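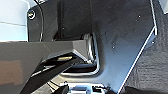
October, notebook, ad policy checker

Good morning's work! The Flirnance rules for political ads changed again overnight, so I pulled 931 ads out of the Sidport archive and ran them through the old checker first, just to have a baseline. It flagged 300 as political. Far too many — it still treats any mention of a council as a campaign ad, so a library book sale gets stopped along with the real thing.

Rewrote the cause-based rule after that. Issue ads (housing, transit, water rates) now get their own label and only go to hand review if they name a candidate or a ballot question. I love how much shorter the rule file is.
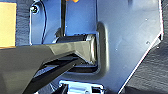

Second run, 2:30 pm

Same ads, new rules. 601 went straight through with no label at all, and the issue label is landing where I'd hoped. Six ads crashed the parser, all from Zesthorpe, all with the sponsor line typed in capitals inside the footer. Easy fix, I think, but I want to see the raw files before I touch anything.

The colour coding on the review page is a big help, by the way. Whoever suggested it, thank you!

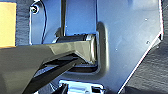
Still to do: the Rissanen export drops the sponsor's postal code, and without it we can't tell a local race from a provincial one. Ask for a fresh export. Also check whether French ads use the same label names — I haven't looked yet.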